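Zernent training cell: course handout
Unit 6. Setting up the two-arm cell for handle and knob work
Issued 17 Jun 2022

Scope

This unit covers the simulated Vundbridge cell used in the practical sessions. The cell has one two-armed robot with parallel grippers, a fixed head camera view and a camera view at the wrist. Students set up the cell, run the door task and record faults. Programming of the arm paths is covered in a later unit and is not assessed here.

Before loading

Check that the scene file is number 3035. Earlier files have a different hinge limit and the results cannot be compared. Load the robot model first, then the room. If the room is loaded first, the base is placed at the world origin and has to be moved by hand.

Set both arms to the rest pose and open both grippers fully. Read back the joint values. Any joint more than 1 degree from its rest value should be reset before going further.

Gripper settings

Closing speed is set to 20 mm/s for all handle and knob work. The force limit is 20 N. Do not raise the limit to cure slip. Slip on a faceted knob normally comes from poor alignment, where one finger lands on an edge and the other on a flat. Rotate the wrist until both fingers bear on flats, then close again.

Contact friction is set per pair of surfaces, not per object. Changing the value for the finger pads alone has no effect if the pair table already holds an entry. The Ruiz-Ortega plug-in lists the pair table under Contacts, Overrides.

Approach

1. Move the arm to the pre-grasp point with the gripper open.
2. Line up the wrist with the axis of the knob or handle. Use the wrist view for this step, as the head view is too steep to judge depth.
3. Advance until the fingers flank the part on both sides.
4. Close, and wait for both finger forces to settle.
5. Hold for one second before any pull or turn.

The idle arm is kept clear of the door throughout. Its collision shape stays switched on, so a badly chosen idle pose will stop the run when the door swings.

Wrist and head views, Vundbridge cell:

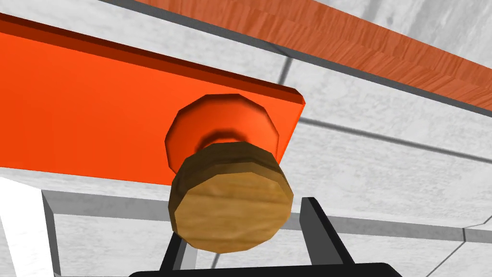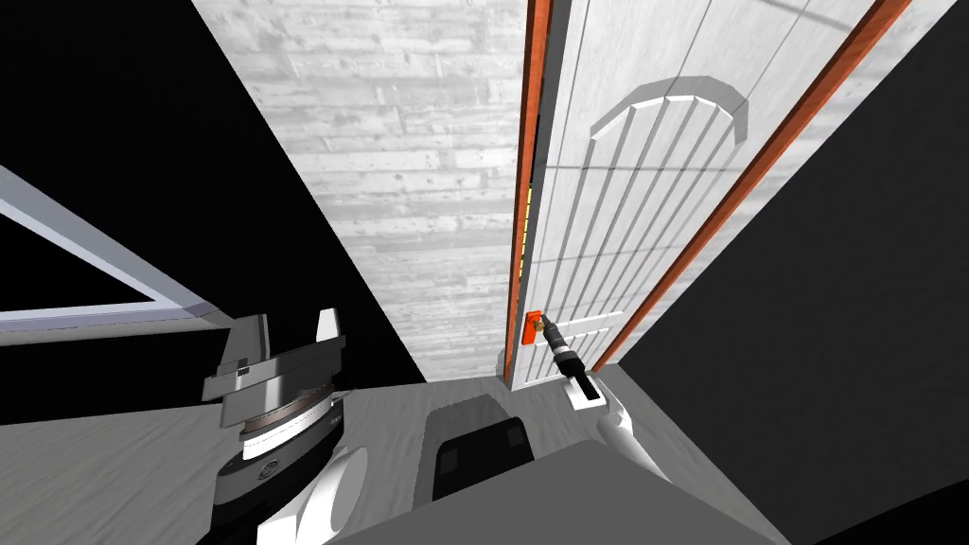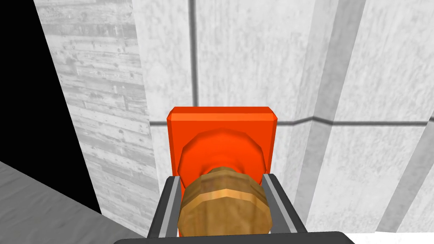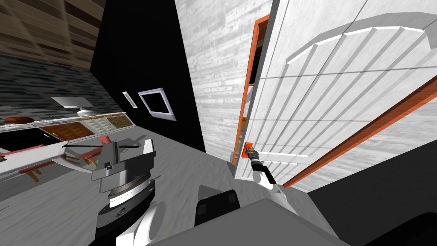 Fault finding

Fingers close but the force reading stays at zero. The force sensor is attached to the wrong link. Open the model tree and move it to the finger link on the same arm.

The part shakes after the grasp. The solver step is too long for the contact stiffness. Halve the step and repeat. If the shaking continues, check for two collision shapes overlapping inside the part.

The door moves before contact. The hinge has been given a spring rest angle other than zero. Reset it and reload the room.

The arm stops short of the handle. Look at the reach margin in the status panel. A negative value means the base is too far back. Move the base forward in small steps and check the idle arm for collisions after each one.

Log sheet

Enter the scene file number, closing speed, force limit and solver step for every run, including runs that were stopped early. Faults are entered by the headings used above. Export the log in Cilluneck format and keep the joint record with it. Logs without a joint record are returned unmarked.

Units 7 and 8 use the same cell with the drawer task. The gripper settings carry over, but the hinge values do not apply to drawers and the slide limits must be entered separately. The revised slide table will be issued in August.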